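Two-arm policy does great on one tabletop and falls apart on another - is my eval wrong or is my data wrong?

Asked 29th August in Robot Learning > Imitation and demos
Tags: bimanual, behavior cloning, evaluation, generalization

Hi all, long-time reader, first time I've had something worth asking! I'm working on a small study for my master's and I've hit a result I don't know how to write up.

The setup is two small arms on a shared base bar, facing in toward the same patch of table, with walls on the sides and at the back. I collect demos by teleoperation and train one policy that outputs joint targets for both arms together. The task family is what my lab calls Gostden (we name everything after made-up towns, don't ask). One arm holds a thing, the other arm deals with a phone, and then they have to do something that depends on each other, like stand the phone up next to whatever the first arm is holding. The object set is phones and toys, mostly.

I have 620 demos. All of them were recorded on one tabletop, the marble-patterned one, over a couple of weeks, with the same fixed camera plus joint angles as input. No wrist cameras yet, we have them on order.
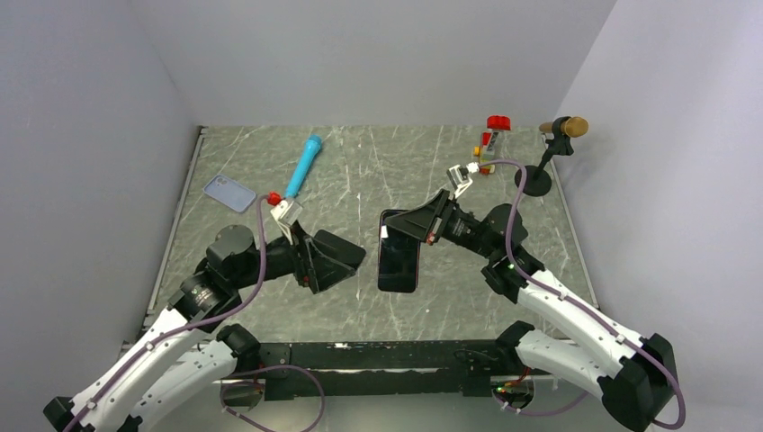

So on that tabletop the policy is honestly lovely to watch. It waits for the other arm when it should, it recovers if I nudge the phone a bit, and my advisor was happy. Then I swapped the surface for a plain matte one, kept everything else the same (or so I thought), and success went to basically nothing. The arms still move in sensible arcs but they close on air, or the second arm starts its part before the first one is done.

What I've tried:

Color jitter and random crops during training. Helped a tiny bit.

Freezing the image encoder. Made it worse on both surfaces.

Training longer, to checkpoint 3369 (I save on a weird schedule). No difference I could see.

Here's my actual question. I planned to report the mean success over 5 rollouts per condition, and I was going to call this "failure to generalize to surface texture." Is that a fair claim? Or is there some test I should be running first? I'd hate to put a finding in the thesis that is really just me having moved the table. Submission is in November so I do have time to collect more, but not endless time.

Thanks in advance, and sorry for the wall of text.

- plelov_grad

Answer 1 (accepted)

Oh I have been exactly where you are, and I think you have two questions tangled together, so let me pull them apart.

First, the claim. I would not write "failure to generalize to surface texture" yet. When you swap a tabletop you change the texture, sure, but you also change the height (even a few millimeters matters a lot if the grippers work close to the surface), the friction, how much light bounces back up onto the objects, and probably where the objects end up. A policy that closes on air could be failing on any of those. The one I'd suspect first is height. Your policy gets joint angles as input and I bet it has more or less memorized how far down to go.

The cheap way to find out is to measure both surfaces against the base bar at all four corners and shim the lower one until they agree. Then print or paint the new look onto something thin and lay it over the old surface. Run that. If it still fails, you have a texture result. If it suddenly works, you have a height result, and I'd say that's the more interesting one for anybody who has to move their rig between rooms.

You can also do it offline before touching any hardware. Take recorded episodes, mask out the table pixels, paste in a different texture, and look at how far the predicted actions move from the original ones. It doesn't tell you success rate but it does tell you whether the network cares about the table at all. When I did this on my own setup the error jumped right at the handoff between arms and hardly anywhere else, and I'd never have guessed that from watching rollouts.

Second, the number of rollouts. Please don't report a mean over 5. Four out of five and two out of five look like a big difference on a bar chart and they really aren't. Do as many as you can stand, interleave the conditions so you're not running all of one surface in the morning and all of the other after lunch, and put the raw counts in the table along with an interval. Fix the starting positions too. I use a printed overlay of the start image on my monitor and line the objects up to that before every run.

About the second arm going early - that smells like the policy keying on time or on its own joint history instead of on what the first arm is doing. Try dropping the joint input on a random share of training steps. Cheap to try, and it fixed mine (mostly).

- belhaj_bench

Answer 2

Just collect on more tables. We had the same problem on Evby and 9 surfaces sorted it. Didn't need that many demos on each one either. I wouldn't bother with the augmentation stuff.

Comment on Answer 2, from plelov_grad

Thanks! Did you keep the total number of demos the same when you added surfaces, or was it extra data on top? Asking because if it was extra I don't know how I'd separate the two in a write-up.

Reply from the author of Answer 2

on top I think. would have to check

Answer 3

Agree with the first answer about height, and I'd add one thing. Check your camera. If you took anything off or leaned on the enclosure to get the old tabletop out, the mount may have shifted a hair, and with only one fixed view the policy has nothing else to go on. Save a reference picture of the empty table with the arms at home, and flip between it and the live view at the start of every session. Takes a minute.

Also go back and put the original surface in again and re-run your original condition. If your lovely results don't come back, you've learned it wasn't the surface.

Comment on Answer 3, from plelov_grad

OK so I did this one first because it was the least work, and... the original surface is worse than it was. Not terrible, but clearly worse. The live view is off by a few pixels along the back wall. I'm going to fix the mount, redo the measurements from Answer 1, and start the rollouts over. Accepting Answer 1 since it covers the most ground but this saved me a chapter. Will post the counts when I have them.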